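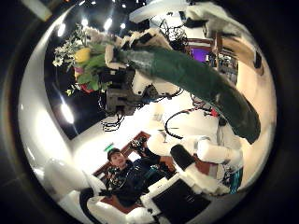 The Slow Clear-Out, Part Whatever We're On Now

Sunday, December 4, 2022

I have been promising to write about the hall closet since before Halloween, and a couple of you have emailed to ask whether I got lost in there. I did, a little. I went in on a rainy afternoon to find the good umbrella and came out at dinnertime with a lapful of old birthday cards and no umbrella, and that has been the pattern of the whole fall.

For anyone new (hello! pull up a chair), I started going through the house in May, after my mother moved into the apartment over on the east side of Nodstead and I ended up with most of what wouldn't fit. That was a lot. It went on top of what I already had, which was also a lot, and for a good while we walked sideways down the hallway and said excuse me to a sewing cabinet.

I read two books on decluttering at the beginning and I'm afraid neither one of them took. The first wanted me to empty every drawer onto the bed in one go, and I did that, and then it was bedtime. The second had a system with colored dots. I bought the dots. I put red ones on everything that was leaving, and then my daughter came home for the weekend and peeled them off half the things and we had a long talk about a gravy boat.

So I've been doing it my own way, which is slowly, with the radio on, a shelf at a time. Some weeks it's only one shelf. Some weeks I sit down with the first thing I pick up and that's the evening gone.

The closet

The closet turned out to be mostly coats, and the coats were easier than I expected. I tried on every one. If I couldn't lift my arms over my head in it, it went. There was a navy wool one of my father's that nobody has worn in years, and I put it in the bag and took it out and put it in again, and then Aranka Szénási from across the street came by with a casserole dish I'd forgotten she had, and she tried it on for a joke and it fit her like it had been cut for her. She wears it to walk the dog now. I see it go by in the mornings while I'm waiting on the kettle, and I have to say that's a much nicer place for it than the back of my closet.

Behind the coats were the games. We were a big jigsaw family, and I mean big, we had a card table that stayed up from Thanksgiving straight through to the end of winter. I found a 500 piece puzzle of a harbor that I remember doing with my brother when he was home with the chicken pox. I wanted to know if it was all there before I gave it away, so I did the sensible thing and put it together, and it took me most of a week, and there's a hole in the sky about the size of a thumbnail. I'm keeping it. I know! But I'd just done all that sky.

The soft things

The toys are the part I keep putting off. You can be as firm as you like about cake pans, but a stuffed animal has a face, and even the ones without a face have a way of getting around you. My kids went through a stage of loving plush food. Carrots, a fried egg, a slice of watermelon that got carried everywhere by one corner until the corner gave up. They slept with it and took it in the car, and I once had to turn around halfway to my sister's because the egg had been left on the porch.

I washed them all on gentle and lined them up on the dryer, and I thought I'd feel sad, but mostly I noticed how much stuffing had moved to one end. A few went to the cousins. The watermelon is in my dresser, and that is between me and the dresser.

If you're doing this with children still at home, the only thing I can offer is to let them do the carrying. Mine were always far more generous when they got to hand the thing over themselves, to a real person, than when it just disappeared into a bag. My son gave away a whole fire station once to a boy he'd met that same morning, and he was proud of it for a month.

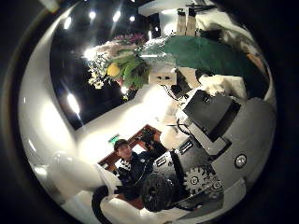 Gears and metal in a cluttered room, a little crooked.

The garage, or the part of it I could reach

I have to tell you about Ridwan Sitompul, who runs the fix-it counter at the back of Selen, the secondhand store by the old post office. I'd brought him a box of what I was calling "metal," and I fully meant to set it down and leave. He went through it one piece at a time on the counter. There was a hand drill in there, and a thing for pitting cherries, and my mother's Gustex meat grinder with the handle gone stiff, and a whole coffee can of screws my father had been saving against some emergency that never came.

He offered me 2 dollars for the can of screws and I was so surprised I said yes before I'd thought about it. Then he told me the grinder only wanted cleaning and some food-safe oil, and he showed me how to take the front off. I had never once seen the inside of it, and I must have turned that handle every Christmas of my childhood. I took it home again. So I went out with one box and came back with most of a box, if you're keeping score.

But I did leave the hand drill, and the cherry pitter, and three lamps on a second trip, and I haven't missed them. I've started to think the store is half the reason any of this is getting done. It's so much easier to let go of a lamp when you can picture it on a shelf with a little tag on it, waiting on somebody.

Afterward I always stop at Tarigan for a sesame roll, which I eat in the car with the heat on. I've come to look forward to that part so much that I suspect I'm finding things to give away just to have the roll.

Where things stand

The hallway is clear enough to walk down facing forward. The sewing cabinet has moved to the spare room, where it's holding up the fabric, and I'll get to the fabric after New Year's. There are still the photographs, and I'm not even going to pretend I'll start those before spring. My sister wants to scan them all and I want to sit on the floor and look at them, and we've agreed to do both, in that order or the other one.

I did find one envelope that I'll mention, tucked in a cookbook. It had my grandmother's writing on it and it said "100 for the stove." There was no money in it, so I suppose she bought the stove. I remember that stove! It had a drawer at the bottom where she kept the kittens warm one winter, with the door propped open and a dish towel over the edge. I put the envelope back in the cookbook and the cookbook back on the shelf, and that was all I got done that day.

I'd love to hear what you've all been sorting through, especially if you've found a good home for odd china. I have the gravy boat and four saucers that match nothing. Aranka says she'll take the saucers for her violets if I can't place them by the holidays, so speak up soon if you want them.

Oh, and the umbrella was in the car.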